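Jellberg Evening Skills Program: where we are at the end of October

Hello again from Jellberg! I promised a proper update after the last one turned into three lines and a budget sheet, so get yourself a coffee, because I've got a lot to go through this time.

The short version is that the fall term is running, the rooms are full most evenings, and the money is going out a little slower than the plan said it would. The long version has a few bumps in it.

Enrollment first, as I know it's the number your board looks at. We closed registration with 1,046 sign-ups across all the courses, against a target of 900. I was thrilled, and then I was slightly panicked, because the target was what we'd booked rooms for. We got the overflow into the old reading room at the Zacharias building (drafty, but it has good tables) and moved bookkeeping to the later slot, which the bookkeeping people turned out to like better. Please note that sign-ups are seats and not people. Plenty of folks take two courses, and I still owe you the version of the table with the doubles taken out. It's half done. Our registration software exports names in whatever order it feels like, and I've been fixing spellings by hand in the evenings.

Attendance is holding up well in the language courses and the home repair course, and it's weaker in the computer basics course. I think we put computer basics too late in the evening. People come off a shift, they sit down in a warm room in front of a screen, and by nine they're gone, one way or another. For the spring I'd like to move it to a 5:30 start and see what that does. This doesn't cost anything, but it does change the room schedule you signed off on, so consider this me asking.

The Bresa branch opened in the second week of the term and not the first. The heating inspection got pushed back and we couldn't let anyone in without it. We made up the lost evenings by adding half an hour to each of the following ones. A couple of people grumbled about their bus, which is fair enough, and we let them slip out early. Bresa is now on the same page of the workbook as everyone else, and I've stopped losing sleep over it.

Now the new thing, the one you gave us the extra money for: the Working in Health Care evenings. These are meant for people who are thinking about a hospital or clinic job and don't know what's out there besides doctor and nurse. We run six of them over the term, each on a different corner of the hospital. So far we've done the front desk and billing, the lab, and the operating room. The operating room evening was the one I was most nervous about (I'm squeamish, I'll admit it) and it was easily the liveliest. We talked about the jobs around surgery, so cleaning and packing instruments, setting up the room, keeping track of supplies, and how long the training takes for each. The questions ran twenty minutes over and we got a stern look from the man waiting to lock up.

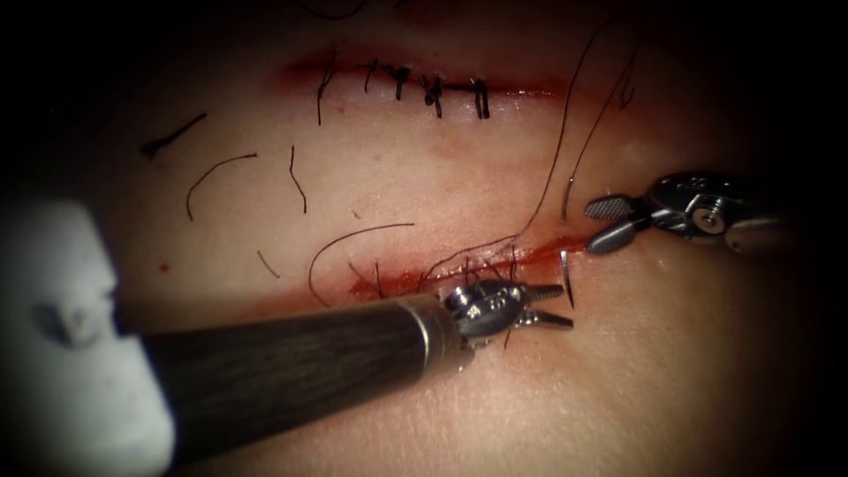 Robotic instruments at the lower of two incisions, with black sutures in the upper one.

After that evening a bunch of people asked for the sheet on sterile processing courses, more than for any other handout so far. We ran out and had to print again. I'd budgeted printing for this series at close to nothing, so you'll see a small overrun on that line. I've covered it from the refreshments line, where we're under because the bakery keeps giving us yesterday's rolls.

Still to come in the series are the hospital kitchen, medical transport and home care. Home care is the one I'd love to turn into a full course someday. The demand is there, and most of our students have already looked after a parent or a neighbor at some point, so they come in knowing more than they think they do.

A few words about Grunis, the scheduling tool we switched to over the summer. I pushed for it, so I have to be straight with you: the first month was rough. It sent reminder messages for classes that had already happened, and one evening it told the whole Spanish group that their class was in the parking lot. The support people did fix both problems, and since then it has been quiet. The teachers can swap evenings between themselves now without calling me, which used to eat up most of my afternoons. I'd keep it for the rest of the year and look at it again before we renew.

On the money side, we've spent less than planned on teaching so far, mostly down to the late start in Bresa and one sewing course that didn't fill. The sewing course is off for this term, and I've told the teacher we'll try again in January with a different title. "Textile Fundamentals" didn't grab anybody. I'm thinking "Fix Your Own Clothes." Materials are on plan. Rent is a bit over because of the reading room, and I'd like your okay to move the unused sewing money across to pay for it. The amounts are in the sheet attached to this report, second tab.

The childcare room is the other thing I wanted to bring up. We have space for 30 kids each evening and we've been full since the second week, with a waiting list. Parents on the list either take turns coming to class or they drop out, and I hate losing them for that. A second room would need another two sitters and some kind of rug, and I'm getting prices. If they come out sensible I'll send you a separate request before the spring planning starts. If they don't, I'll probably send it anyway and you can tell me no.

What I need from you, so it's all in one place:

An okay to start computer basics at 5:30 in the spring.

An okay to move the sewing money to rent for the reading room.

The date you want the final attendance figures by. The agreement says "end of term" and our term ends at different times in different buildings.

If anyone from your office wants to drop in on a class, please do. The home repair group is tiling a practice wall at Zacharias at the moment and they love an audience. Come before seven if you want parking.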